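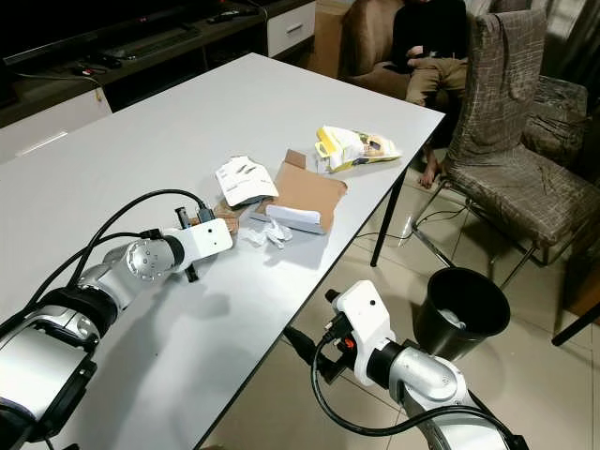 Baloyi House — Shared Rooms Team

Clearing the lounge table

The lounge on the second floor has one long white table, and most things that come into the building get opened on it. Parcels, snacks, spare parts for the coffee machine. By late afternoon it usually needs clearing. The ordinary mix is cardboard, printed paper, tissue and a snack bag.

The table stands next to the dark wooden TV cabinet. The remote and the keyboard live on the cabinet and should stay there. Please don't move them to the table to make room for a parcel.

Small scraps

Cardboard comes in all sizes once a box has been torn open. The big flat piece is easy to spot. The small crumpled bits get left behind, and they are the ones that end up under someone's laptop. Pick those up first, then the tissue. The instruction leaflet can wait until someone has checked whether we need it. We keep leaflets for 30 days in the Paltoteck folder by the door, and after that they go in with the paper.

The yellow snack bag is at the far side of the table. Opened bags go in the trash even if there are a few crumbs worth eating.

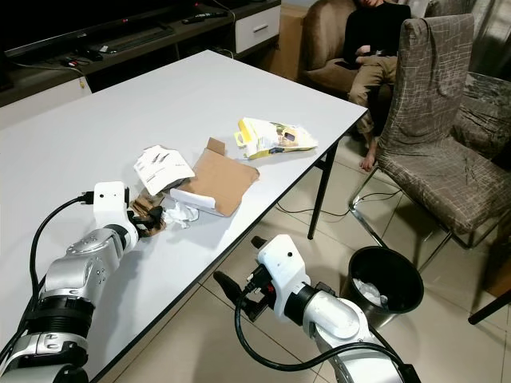 The bin

The round black trash bin stands on the floor by the table. It came with the Nasness furniture order and holds 12 liters, so it fills fast when there's a lot of packaging. Flat cardboard does not go in it. Fold it once and take it down to the recycling shelf, level 2, next to the bike room — the shelf is emptied every 14 days. Tissues and crumpled scraps are fine in the bin.

In the next picture there is crumpled white paper in the bin, and the cardboard, the printed sheet and the tissue are lying together in the middle of the table.
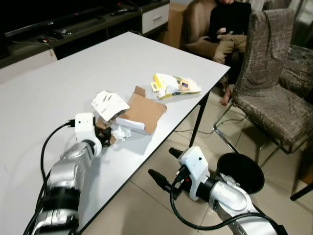
When the table is clear, wipe it with the gray cloth from the Floler cupboard. Water is enough for most marks. Go along the dark rim as well, where crumbs collect. The cloth goes back on its hook to dry.

If the bin is full, tie the bag and put in a new one from the roll under the sink. Full bags go to the yard before 8 in the evening, when the gate is locked.

More galleries: Kitchen shelves | Coat rack and shoes | Print corner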